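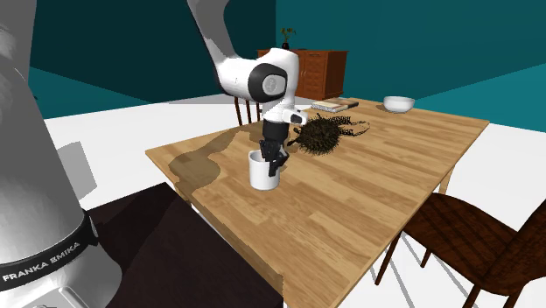
White mug on a light wooden table.

About Skilbridge

Skilbridge is an independent adult education school in Ullatora. The school offers evening and daytime courses in bookkeeping, English, office administration and preparation for the high school equivalency exam. It was founded by Angus Fairweather, a retired accountant who had taught night classes in rented rooms above the Sutcliffe Building before the school took over the whole of the second floor.

Enrollment in the most recent school year stood at 364 students. Most of them hold jobs while they study, and the timetable is set accordingly. Evening classes begin at 6:15 p.m., and each course runs for 60 hours of instruction. Students who miss a session may attend the same lesson with another group during that week.

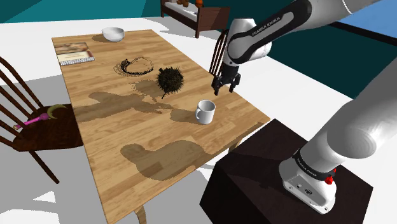
The director, Sosina Gudeta, joined the school as an English instructor and was appointed to her present position four years later. Under her direction the school opened its lending library, which now holds 4,000 volumes, and introduced a bookkeeping course taught entirely in the mornings for parents of school-age children.

Tuition is charged by the course and may be paid in monthly installments. The Dokinine Fund, established by a former student, provides grants toward tuition and books. Applications to the fund are accepted through the end of October and are reviewed by the director and two members of the teaching staff.

Prospective students are invited to visit the school office before enrolling. Placement interviews for English courses are held by appointment and are free of charge.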